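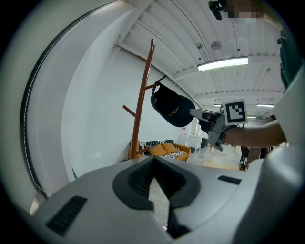
Black cap on the coat rack, hung by the strap.

Hanging caps by the strap: does it really save the shape?
Forum: Entryways, Closets & Mudrooms
Started Sunday, May 3, 2020

plainpegs
My sister sent me one of those tidy-your-hallway articles and it claims a baseball cap should always be hung by the adjustment strap, never set on the peg by its crown. Supposedly the crown keeps its shape and the brim doesn't warp. OK, so the black cap is up by its strap on the reddish-brown rack, brim pointing down and off to one side. I don't see what I've gained. It hangs crooked and I think the strap is going to stretch out. Has anyone done this for longer than a week, or is it just something people repeat?

Groen_hall
I've hung mine by the strap for years. No dents in the crown. When I used to drop them over the peg they all got a little nipple on top where the peg pushed up. Strap is better.

dustpan90
Years of one person's caps isn't much to go on. What kind of peg? A fat rounded knob won't dent anything. A skinny one will. The article probably assumes skinny and doesn't say so.

Groen_hall
Skinny, yes. Hardware store dowel.

dustpan90
Then you fixed a peg problem by moving the cap.

lucia_moya
I sew, and I'd worry more about the strap than the crown. A thin strap carrying the cap day after day gets pulled at the two spots where it's stitched in. The cap itself weighs next to nothing so it'll be slow, but grabbing it on the way out the door is what does the damage. People yank. If you lift it off with two fingers it should be fine.
Lucía Moya

plainpegs
I yank.

lucia_moya
Everybody yanks.

Surach
Can we talk about the rack? That pole looks like it's leaning. Is it leaning or is that just the picture? I had a rack like that, straight pole with short pegs, and it went over every time two winter coats ended up on the same side. I would not worry about a cap strap if the whole thing is going to land on somebody's foot.

plainpegs
Probably the picture, it stands fine. But I'm not going to swear to it with coats on. It came secondhand for 25 dollars and there was no label on it, so don't ask me the wood.

Surach
I was going to ask you the wood.

mothball_1505
Cherry stain over something cheaper, I'd bet. They all are.

dustpan90
You can't tell that from a picture. It's reddish brown. That's as far as anyone can go from here.

mothball_1505
I've refinished some 200 pieces of furniture and I get to have a hunch.

dustpan90
Sure, as long as it's labeled a hunch.

yeseo_s
Back to the cap. The brim tilts down when you hang it that way, and I read that this is bad too because the weight of the brim pulls on the front of the crown. So according to the internet, you can't hang it by the crown, you can't hang it by the strap, and you can't stack it. I put mine on a shelf. It has been on a shelf since October and looks the same as when I put it there, but I also haven't worn it, so I'm not sure what that proves.

Groen_hall
Shelf takes up room. The point of a peg is you walk in, hat goes up, done.

Cimine
There are plastic cap clips made for this. Stosero sells a strip of them that goes on the back of the door. I got one and went back to the peg after a month. The clips pinch the brim and left a mark on the one cap I cared about. So I'm with the OP, most of this advice is there to sell you a strip of plastic.

yeseo_s
Did the mark come out?

Cimine
Mostly. Steam from the kettle.

lucia_moya
Careful with steam if there's a cardboard brim in there. Old ones have cardboard. Newer ones are usually plastic and you can get away with it. And keep it off any printed lettering.

plainpegs
There's lettering on the front of mine and it's faint enough already, so no kettle. Here's what I'll do. Strap for the black one, over the peg for my old gray one, same rack, and I'll look at them both in October. If I can't tell the difference I'm sending my sister the link to this thread.

dustpan90
Two different caps, one of them already old. That isn't a test.

plainpegs
It's the test I've got the hats for.

Surach
Put the coats on opposite sides, please.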